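Ticket 376: Umero gripper stops before the lever, Gesia gripper is OK
Component: sim / gripper compare
Status: open

Hello support,

I am comparing two grippers on the same arm in simulation, with the control box task (lever with ball knob). Controller is Aravena, version 2 of our config.

With the Gesia gripper, 40 runs, all reach the lever. With the Umero two-finger gripper the arm stops a little before the ball in 13 of 40 runs. The fingers stay open and there is no error in the log, only "goal reached".

What I tried already:
- Restarted the controller. Same result.
- Slower approach speed. Same result.
- Removed the table from collision check. Same result, so I put it back.
- Moved the tool point forward by around 10 mm. Better, but then the finger pushes the ball sometimes.

I think the tool point in the Umero file is measured with closed fingers. Can you please confirm this? The Teven export tool does not show which finger position was used.

The lever pose is the same in all runs, I checked it two times. I can send the full log and both gripper files if you need them.

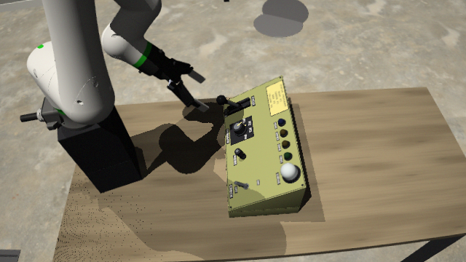
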